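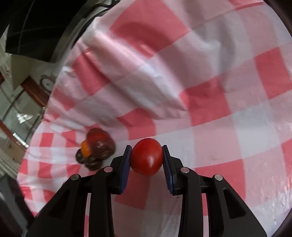

Slide 1: Hemik grip, blue ribbed pads, one tomato.

- Built at the Utcombe workshop with Ratih Lumenta. Parts came to 197 pounds.
- Pads are version 15. Earlier ones were too stiff for soft fruit.
- Say the jaws are mirrored, so one drawing does both sides.

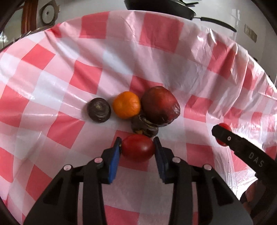
- Pivot pins next. Shahzad will ask about wear, so give him the March figure: 521 closes on one set.
- Pass the spare pads round, then questions.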